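Household Linen and Bedding Records, Staloldale District
Data card and read-me file

Summary

The Household Linen and Bedding Records bring together inventory entries from Staloldale and the neighboring parish of Kerslake. The entries describe textiles kept for sleeping, washing and dressing: sheets, bolsters, mats, blankets, towels, nightshirts and the cloths used to wrap them in storage. The earliest inventory in the collection was drawn up in 1892. The transcriptions are offered for use in local history, textile study and the history of everyday language.

The records are maintained by the Hilaria Archive of Domestic Life. The present release is version 3. It replaces version 2, which should no longer be cited except where a published work relied on it.
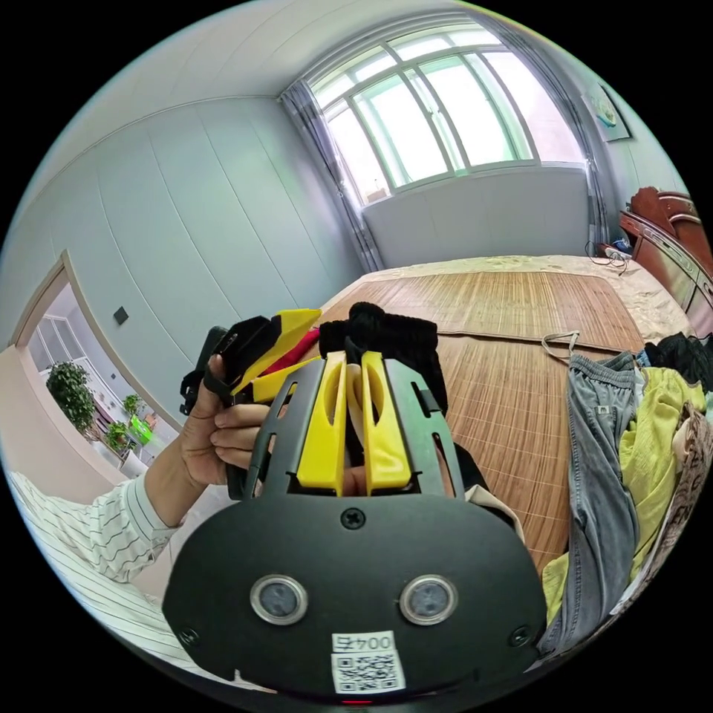

Source material

The inventories were made for several purposes. Most were prepared when a household was divided after a death. Others were made on the letting of furnished rooms, and a small group comes from the books of the Bevov laundry, which listed articles on receipt and again on return. The laundry books are the fullest source for mending, as the clerk recorded tears and missing buttons in the margin.

The originals are bound in paper covers, and many have suffered from damp at the lower corner of the page. Where the lower lines are lost, the transcription gives the mark [lost] and makes no attempt to supply the wording. Totals written by the original clerk have been kept even where they do not agree with the lines above them.

File structure

entries.csv – one row for each line of an inventory
households.csv – one row for each household, with parish and type of dwelling
terms.csv – a list of textile names with their variant spellings
notes.txt – remarks by the transcribers, keyed to the entry number

All files are encoded in UTF-8. Fields are separated by commas, and text fields are enclosed in double quotation marks. An empty field means that the source is silent. It does not mean zero.

Fields in entries.csv

entry_id: a permanent number, not reused when an entry is withdrawn
household_id: the link to households.csv
room: the room as named in the source, or blank
article: the name of the article in the original spelling
article_norm: the name in modern spelling
quantity: the figure or word used by the clerk
condition: any remark on wear, repair or staining
value: the valuation as written, with no conversion
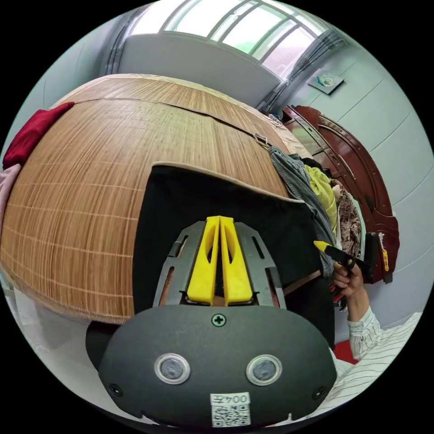
Volume 3, page 20

Notes on terms

Readers should take care with the word "cover," which the Staloldale clerks used for a quilt, a dust sheet or a cloth laid over a chest. The normalized field leaves it as "cover" unless the same line makes the sense plain. "Mat" presents a similar difficulty. In the Kerslake inventories it may refer to a floor covering or to a layer placed on the bed, and the room field is often the only guide. "Pair" is applied to sheets without further comment and should be read as two separate articles.

Color words have been transcribed as found. "Drab" was used for undyed cloth and also for cloth that had lost its color in washing, and the two uses cannot be told apart from the entries alone.

Method of transcription

Each page was read by two transcribers working apart. Their texts were then compared, and differences were settled against the original volume. Abbreviations are expanded in square brackets. Crossed-out words are kept and marked [deleted], as they often show an article moved from one room to another while the list was being made.

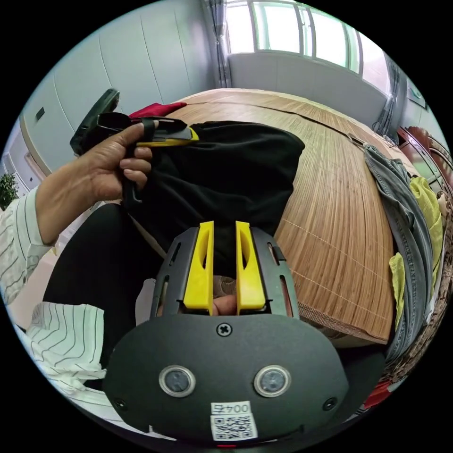 The names of householders have been replaced by the household number in every file. Names of streets and farms remain. Requests to consult the name index are considered by the archive on written application, and an applicant should state the purpose of the research and the parish concerned.

Known limits

The collection does not represent all households in the district. Families with few goods rarely had an inventory made, and their bedding appears only when it passed through the laundry. Articles made of straw or rushes were often left out by valuers, who gave them no price. The absence of such articles from a list should not be read as evidence that a household did without them.

More than 20 entries in the Kerslake group have doubtful room names, caused by a later hand that wrote over the first. These carry the value "uncertain" in the notes file – the room field itself has been left blank.

Changes in this release

Spelling variants for "bolster" and "pillowcase" have been merged in terms.csv. The laundry entries now carry a household number where one could be established. A duplicate gathering from the Staloldale volumes has been withdrawn, and its entry numbers are listed at the end of notes.txt.

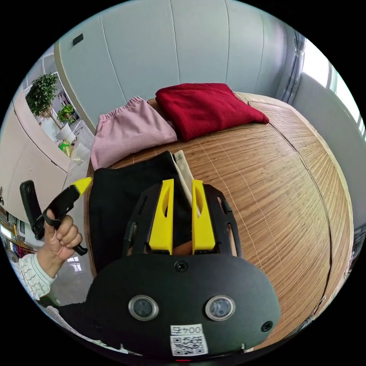
Compiled by Kyriaki Sarantis and Kathleen Ní Mhurchú

Use and citation

The files may be copied and adapted for teaching and research, provided the archive is named. Commercial reuse requires permission in writing. The suggested form of citation is as follows:

Sarantis, K., and Ní Mhurchú, K. Household Linen and Bedding Records, Staloldale District. Version 3. Hilaria Archive of Domestic Life.

Corrections are welcome and should quote the entry number together with the reading proposed. Accepted corrections are entered in the working copy and appear in the next release, which is planned for December.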